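The bed is where the coats go

She wants it understood that she owns a closet. She owns two, in fact, and opens both of them for me before we have so much as sat down. One is full. The other has a rod with space on it, a row of bare hangers and a smell of cedar from a block she bought years ago and has never replaced.

"So you can't say it's a storage problem," she says. "My sister says it's a storage problem. She has a label maker."

We are upstairs in her house in Istisberg to talk about the bed, or more exactly about what ends up on it. She has kept house for 15 years, raised two kids in it, and in all that time, she says, she has seen the whole surface of her own bed mainly on moving day and when company was coming. Everything that enters the room lands there first. Jackets, clean wash, the mail, a heating pad, once a cake.

"It's the biggest flat thing we own," she says. "What did anybody expect?"

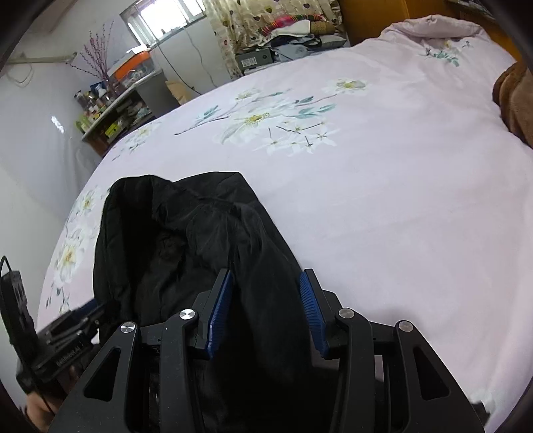

The flowered cover was a gift to herself. For most of her marriage the bedding was navy blue, picked because it hid things, and one July she decided she was tired of hiding things and wanted blossoms. Her husband was consulted in the sense that he was told. He has since been heard defending it to his brother.

"I thought if it was pretty, we'd respect it," she says. "I really thought that. I thought people would come in with an armful of laundry, see the flowers and turn around."

And did they?

"They did not."

Black jackets are the worst offenders, in her view. A black jacket on navy bedding could lie there until spring without bothering a soul. On pale flowers it looks like something crawled up and died. She has tried hooks. She bought a set of them from a shop called Kekden, and they held very well, and what they hold to this day is one umbrella and a tote bag full of other tote bags. She has tried a chair, but the chair filled up and then the bed filled up too, so she was down one chair.

There was also an app. Tekness, it was called, and it sent her a cheerful message at 5 every afternoon asking whether her surfaces were clear. She lasted 463 messages. "I never answered one," she says. "I just didn't know how to turn it off."

What works, to the extent that anything does, is a method she calls working down from the pillows. She explains it standing up, with gestures. You start at the head of the bed, where the old stuff is, the sweaters that have been there long enough to feel settled. You pick up one thing. You are not allowed to put it down again on the bed. That's the entire rule, and she admits to breaking it most evenings — a shirt goes from the left side to the right side and she feels, for a minute, that she has accomplished something.

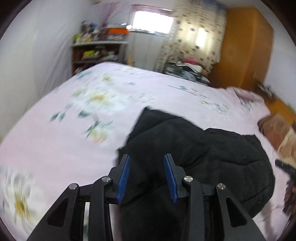 Puffy coats get a section of their own in her thinking. They don't fold. You can fold one, she says, and it will lie there quietly until you leave the room. Her advice is to zip it, hang it up and shut the door fast. Washing one is a whole day, with tennis balls in the dryer and the dog beside himself.

Then there is the question of the heap, by which she means any pile that has gone past sorting. She used to fight those. Now she splits a heap in half, deals with one half and moves the other to the hallway, where it becomes everyone's business. Her son has been known to step over it for a week. Her daughter takes out whatever belongs to her, piece by piece, with tweezers-like precision, and disturbs nothing else.

I ask whether she has ever thought of a bench for the foot of the bed. The Rostami catalog has a nice one, and she has clearly looked at it, as the page is folded over.

"It's a good bench," she says. "I know exactly what would happen to that bench."

She walks me back down to the front door. My coat, I remember on the porch, is still upstairs on her bed.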